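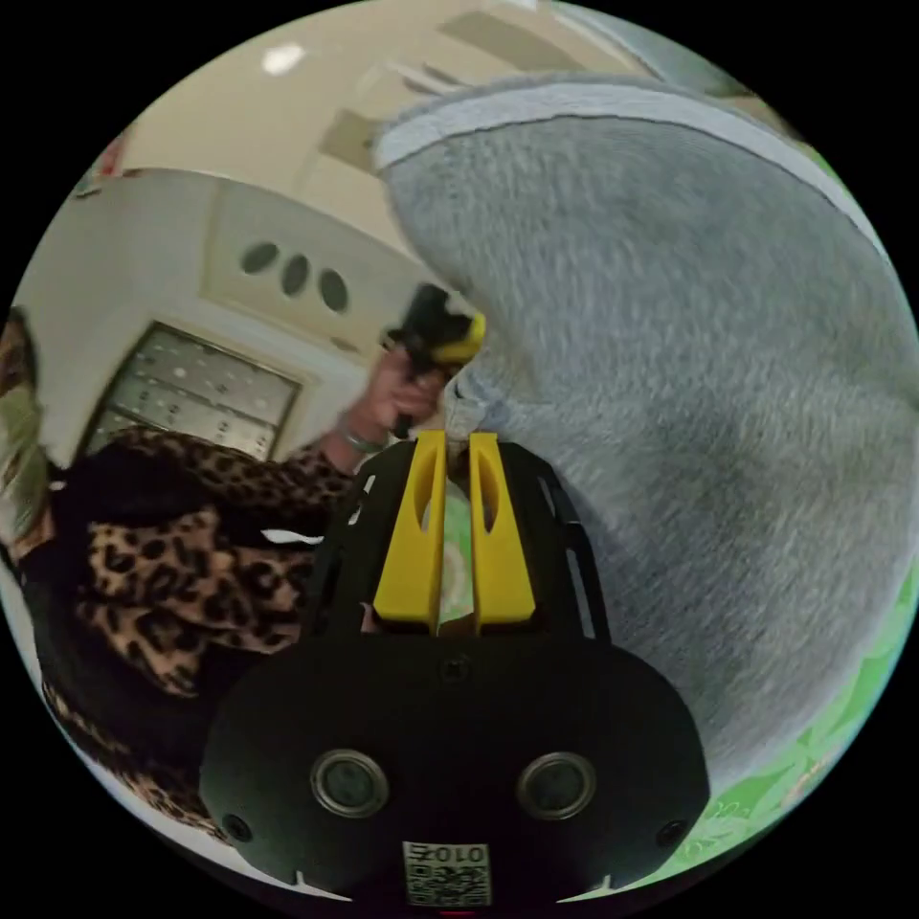

Label printer keeps spitting out blanks (solved, mostly)
Posted by Merle Ellery, Thursday

Okay so this one ate most of my morning and I'm writing it all down while I still remember what I did, in case anyone else in the Nurnport office runs into it.

The Konedard label printer by the mail shelf started feeding blank labels. Every job did the same thing: one good label, then two blanks, then another good one. Leilani Doucet opened the ticket at 9 with the note "printer is haunted, please help" and a stack of 200 return labels that had to go out before the afternoon pickup. No pressure!

First thing I tried was off and on again (yes, I know). Same result. Then I ran the feed test by holding the button down until the light blinks, and the test strip came out perfect, which told me the print head was fine and I could stop poking at it with the cleaning pen.

Next up was the driver. The shared computer got updates over the weekend and I had a hunch they had messed with the page size. Sure enough, the size was back to the default, which is way longer than our labels. The printer thought each label was a few labels tall, so it just kept rolling. I put the size back to our small labels, saved it, and printed from the Skakon shipping page. Still blanks, but only one between labels now. Progress?

This is where I got stuck for a while. I swapped the roll, tried the other cable, and grumbled at it. Constanza Ulloa walked by and asked if I'd set the size in both places. Both places?! There's one under printing preferences and another one under the printer's own defaults, and Skakon reads the second one. I had only changed the first. Fixed that, ran the sensor calibration again so it could find the gaps, and out came 15 labels in a row with no blanks.

What I'd try, in this order:

Check the label size in printing preferences
Check it again in the printer defaults (this is the one I missed)
Load the roll and close the lid until both sides click
Run calibration
Print 2 labels before you send the whole batch

Leilani got her stack out in time. One thing is still open – the size may go back to the default with the next update, and I don't have the rights to lock it. I've passed that part to Atif Durrani, so I'm leaving the ticket open under his name. If yours starts doing this before he gets to it, add a note here and don't start a new one, please.

Ticket status: waiting on Atif

3 comments | 2 shares

Contact the help desk | Back to top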